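**Drenley to Stuvbridge: train or the slow bus?**

**mapletote:** Hi all! We're spending a long weekend in Drenley in April and want one day over in Stuvbridge (the old harbor, the market, and pie if I get my way). My husband wants the train, I'm leaning toward the 441 bus. Any thoughts?

**Gilmartin_Gal:** Oh, the bus, please! It winds up through the hills and stops for 10 minutes at Bider, long enough for a coffee. Sit on the left going out.

**oldrailpass:** Have to disagree, friend. I love a view too, but that bus crawls, and by the time we got in, half the market stalls had packed up. Train out, bus home if you must.

**Gilmartin_Gal:** Well, you must have caught the late one! Ours had us there before 10 and we bought far too much cheese.

**E. Amegashie:** Ewurabena here, I've done both with kids in tow. I'm with oldrailpass on the train, but do bring a small towel each for the harbor steps. I roll mine, they take up so much less room in a day bag.

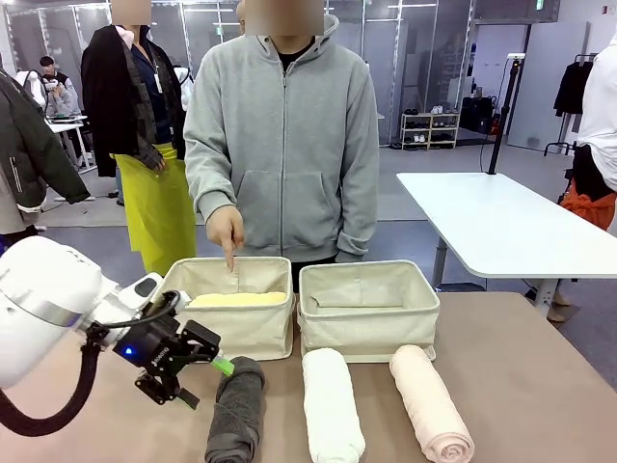
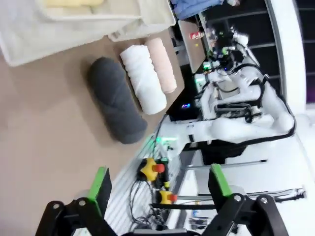 *Rolled towels, with fabric basket*

**mapletote:** You are all so kind! Train out, bus back, and he's already claiming he won. Does the 4 o'clock bus fill up, do you know?

**oldrailpass:** It does on market days, so get in line early.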